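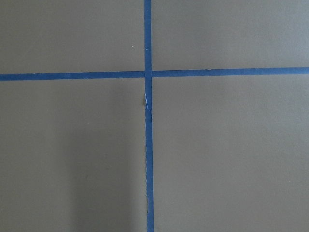 Search minutes Enter keyword Go

Prarkuver Shared Workroom Users' Group
Minutes of the June meeting

The meeting opened at 2:00 p.m. with Ye-rin Won in the chair. The minutes of the previous meeting were approved without change.

1. Table markings
The chair reported that the large worktable is now divided into panels with blue tape. Members agreed that the tape lines are to be treated as the limits of each work area. Torn lengths are to be replaced from one end to the other and may not be patched. A member from Doucet asked that lines be laid with a straightedge. Agreed.
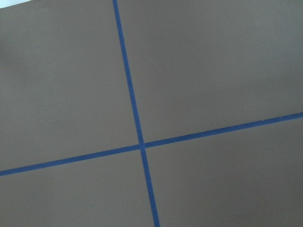 Prarkuver, June

2. Supplies
The group approved the purchase of 2 rolls of brown kraft paper and further blue tape from Urard, at a cost not to exceed $80, charged to account 3303. Cusari offered to store the paper flat-side up on its shelf until needed. The offer was accepted with thanks.

3. Covering the table
Discussion followed on how the kraft paper should be laid. It was noted that sheets meet at seams and that creases can be felt when writing or sorting. The chair proposed that new sheets be
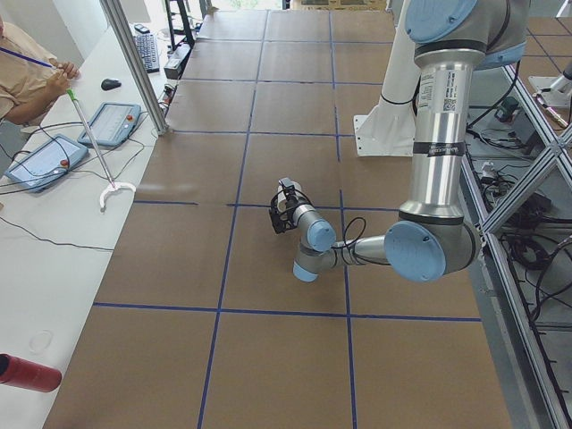

smoothed by hand from the center outward before any tape is put down. Carried, with one abstention. Doucet will draft a short instruction sheet for the next meeting.

4. Other business
None. The meeting closed at 2:50 p.m.

Filed under: Minutes, Workroom, Supplies
Last updated: June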